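How to read a claim that one country is "winning" the race for talent

Headlines about talent between rival powers come around every January, and most of them rest on one number. Before you repeat it, check a few things.

Start with who got counted. A report saying 2,000 researchers "returned home" may include people who left for a single semester. Look for the definition. If there isn't one, stop there. 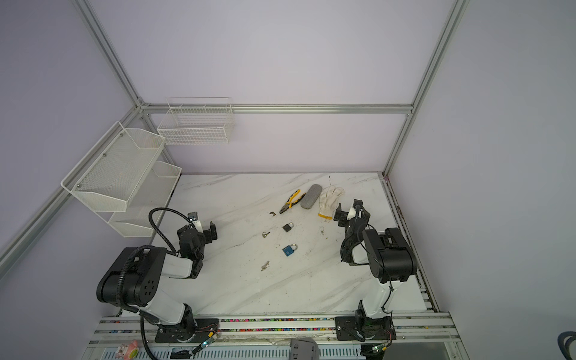
Next, find the other direction. Arrivals without departures tell you very little, and governments like to publish the flattering half. I'd want both columns from the same source, for the same years.

Then check who paid. The Brollmont index gets quoted constantly, and its ranking weighs visa speed at 60 percent. Guess which kind of country does well.

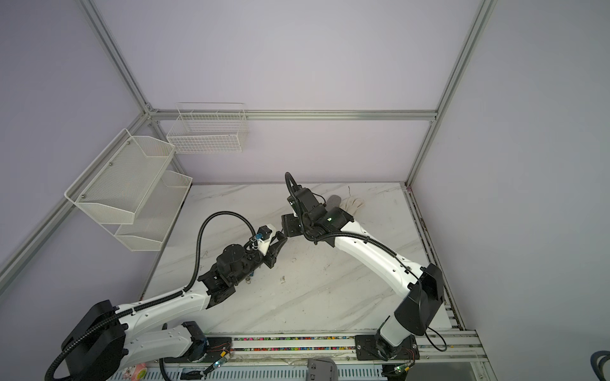
Read the official statement twice. "Open to cooperation" costs a ministry nothing to say. Search for a signed agreement, a budget line, a named university. I usually find 2 out of those, on a good day. 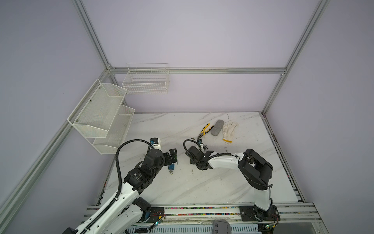 Last, ask what would prove the claim wrong. If more visas means winning and fewer visas also means winning — I have read both in one paper — you're looking at a slogan.
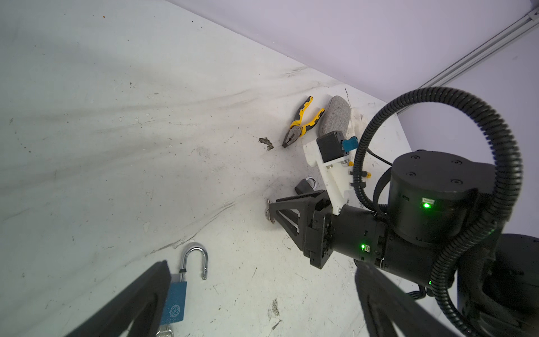

Hilde Verbeke wrote in to say that departures are often impossible to find, because many countries never record them. Fair enough. Then the article should say so, and the word "winning" should come out of the headline.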